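4. Setting up and filling the Skilska medicine cabinet

This section is for the wall version of the Skilska with lock. If you have the table version, go to page 23.

4.1 Before you start

Please read the whole section one time before you take the drill. The work is not difficult, but the order of the steps is important, and the cabinet is heavier when the glass shelves are in it. Take the shelves out now and put them flat on a towel.

You need a drill, a spirit level, a pencil, a cross-head screwdriver and a second person for step 5. The screws and wall plugs in the small bag are for brick and concrete. For plasterboard you must buy hollow-wall anchors in a hardware store. Ask there for the correct type and say how heavy the full cabinet is (the weight is printed on the inside of the door).

4.2 Choosing the place

Most people think first of the bathroom. We ask you not to hang the cabinet there if you have another choice. Warm, damp air from the shower comes into every cabinet, also into ours, and many tablets and strips do not like it. The kitchen is possible, if the cabinet is far from the stove, the kettle and the dishwasher. A hallway or a bedroom wall is usually the best place.

Many medicines say on the package that they must be kept below 25 °C. Put a room thermometer on the wall you have chosen and look at it in the afternoon, when the room is warmest.

CAUTION: Do not hang the cabinet on a wall with sun, above a radiator, or on a wall with water pipes or electric cables behind it. Use a pipe and cable detector before you drill.

4.3 Hanging the cabinet

1. Hold the steel rail against the wall. The upper edge of the rail must be high enough that a small child can not reach the lock, also when the child stands on a chair.
2. Put the spirit level on the rail and make two marks with the pencil through the outer holes.
3. Drill the holes. Remove the dust and press in the plugs until they are flat with the wall.
4. Fix the rail with the two long screws. Turn them by hand for the last part - a machine can easily break the plug.
5. With the second person, lift the cabinet over the rail and let it slide down until you hear a click on both sides.
6. Open the door and put in the safety screw at the bottom of the back panel. Without this screw the cabinet can jump off the rail when somebody pulls hard at the door.
7. Put the shelves back. The rough edge goes to the wall.

Note: If the door opens by itself, the rail is not level. Loosen one long screw by half a turn, correct the rail and tighten again. Do not put paper under the cabinet.

4.4 Emptying the old place

Before you fill the new cabinet, collect all medicines in the home in one open box. Look in the kitchen drawers, the car, the night table, the handbags and the travel bags. Do this on a clean surface with good light, and keep children and pets out of the room until everything is sorted.

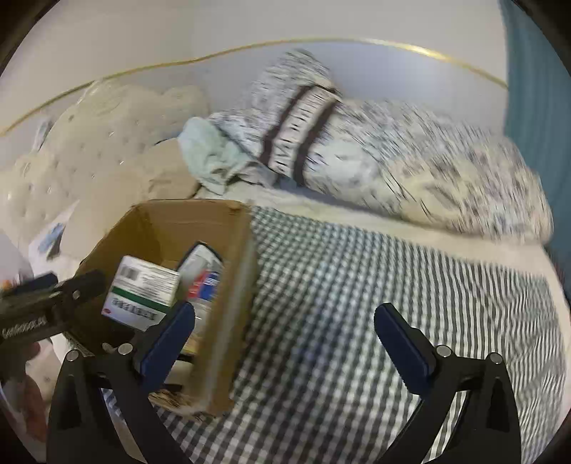
Could you please write clearly that the leaflet has to stay with the tablets, one customer asked us after the first version of this manual, because she had thrown away all the cartons to save space and later did not know which strip was for what. She is right, and so we have added it in the next list.

1. Take out each package and find the expiration date. It is often pressed into the short side without ink, and you see it better if you hold the package at an angle to the lamp.
2. Put everything with a date in the past on one side.
3. Open the packages which are left. Check that the strip inside belongs to the carton.
4. Keep tablets in their carton, together with the leaflet. If the carton is broken, close it with a rubber band. Do not put the tablets in another package.
5. Write the day of opening on bottles, creams and eye drops. Some of them can be used only for a short time after opening, and the leaflet says for how long.
6. If you can not read the name or the date, treat the medicine as expired.

CAUTION: Do not put old medicines in the toilet or the sink. Ask your pharmacy if they take them back. In Gravville and Pullow you can also bring them to the recycling center in the morning, but other towns have other rules.

4.5 What goes in a bag

Not everything has to be in the cabinet. For a trip, or for a person with regular medicine during the day, a small bag is more practical. Any bag that closes well will do. Take only what is needed for the trip, in the original carton, and put the bag in the hand luggage.

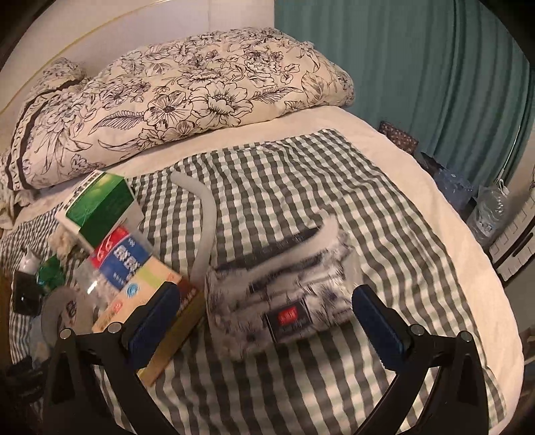
After you come home, empty the bag on the same day and put the medicines back on their shelf. A forgotten bag on a chair or on the bed is the easiest place for a child to find tablets, and the lock on the cabinet can not help then.

4.6 Filling the shelves

The Skilska has three shelves and a door rack. You can change the height of the two upper shelves in steps of 30 mm. Each glass shelf is made for small and light things, so please put large bottles on the floor of the cabinet.

Top shelf: prescription medicines. If more than one person lives in the home, give each person one side.

Middle shelf: medicines for pain, fever, colds and the stomach.

Lower shelf: bandages, plasters, tape, scissors, gloves.

Door rack: thermometer, tweezers and the card with emergency numbers.

Let the narrow side of each carton look to the front, with the name the right way up. Put the package with the nearest date in front of the others. Cartons should stand freely. If you have to press or bend them to close the door, the shelf is too full, and the strips inside may be damaged. 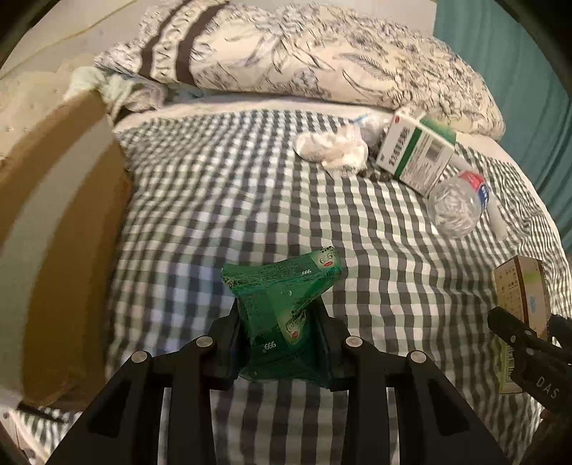
Fig. 3: Green medicine box printed with 999, and a small tan and white box.

4.7 Lock and keys

The cabinet comes with two keys. Keep one where all adults in the home know it, and the other outside the home, for example with a neighbor. The number on the key is needed for a new order. Please copy it to the last page of this manual now.

To lock, close the door fully, turn the key to the left and take it out. The key can only be taken out when the door is locked.

Note: If the key turns hard, use a little graphite powder. Do not use oil, it collects dust.

4.8 Checking and cleaning

Check all dates twice a year. Many of our customers do it in December and again in June. Clean the shelves with a soft cloth and warm water, and let them dry before you put anything back. The door seal can be washed at the same time.

Spare shelves, keys and seals can be ordered from Fuchs with the form on page 80. Please write the cabinet number on the form, you find it under the lower hinge.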